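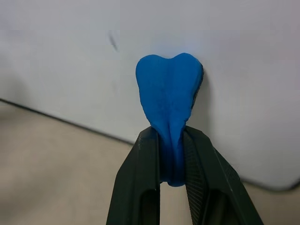
The map pin for the Hotel Indar is in the wrong spot on our listing, and I'm hoping somebody on your side can nudge it back where it belongs, because the guests have been so patient and I hate to keep testing them. We're on Lambrakis Square, right across from the tram stop, and the pin has us on the far side of the river next to a tire shop. It's the new style of pin, the bright blue one, so it's hard to miss and people naturally trust it! One couple on Saturday walked the whole way with their suitcases before they called us.

3 min read

What I've tried so far, and please forgive me if some of it was silly:

- Typed our address in again on the property page and saved it. The pin jumped to the square, I was delighted, and by breakfast it was back by the tire shop.
- Dragged the pin by hand. Same story.
- Logged out, cleared the browser, and tried again from the computer in the back office. No change.
- Looked at the listing on my own phone, in case it was only our desk computer being stubborn. It shows the river there too.

There's one more thing, and it may or may not be related. Since October our room 372 has been showing a nightly rate of $51 when it should be $76. It's our nice corner room with the balcony, and we've honored the lower price for everyone who booked it (it didn't seem fair to do anything else), but I would dearly like to stop. 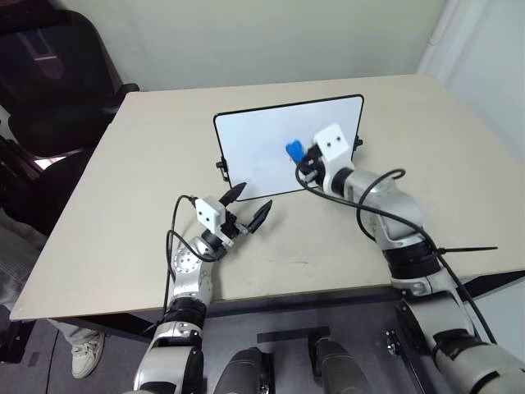

Stomo Support replied that both problems sounded like the same one: our listing was still connected to Keka, the channel manager we used before the remodel, and Keka was sending its old copy of our details over the top of mine every night. The fix was to open Connections, choose Keka, switch off "Push property details" and "Push rates," and then enter the address and the rate one last time.

I did all of that at 4 p.m. and left everything alone overnight, which took some willpower. This morning the pin is on the square and 372 is at $76. Thank you so much, truly.

One small leftover: the listing now says we have 50 parking spaces. We have a very pleasant courtyard that fits a few cars if everyone is polite about it. I've changed the number myself, and I'll check again tomorrow before you close the ticket, if you don't mind keeping it open until then.

Status: waiting on customer
2 comments | 0 shares

Contact Stomo Help | © Stomo | Back to top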